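Brallora: two-arm screw driving on picture frame backs

README, revised Sat 31 March

Brallora is a set of demonstrations for one job: working the small screw that holds a hanger bracket to the back of a picture frame. Both arms are used. The frame is left free to turn on the table.

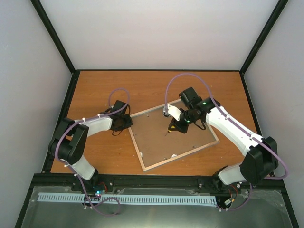
Contents

900 episodes for training, plus 295 held back for testing. Each episode has joint positions, gripper opening and all camera streams.

Method

The policy gets wrist views as well as the fixed view. Lining up the tip with the screw is the hard part — most failed runs in February missed the head by a small margin.
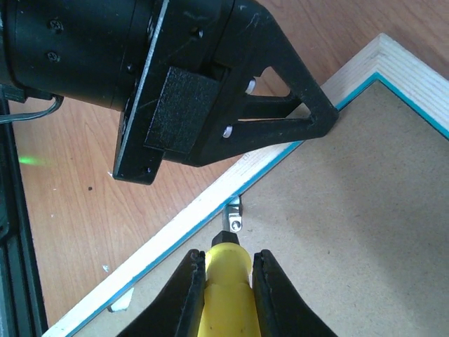 Emil Aigner

Known limits

One screwdriver type only. Lighting was not varied. Policies trained on 500 episodes did clearly worse on turned frames.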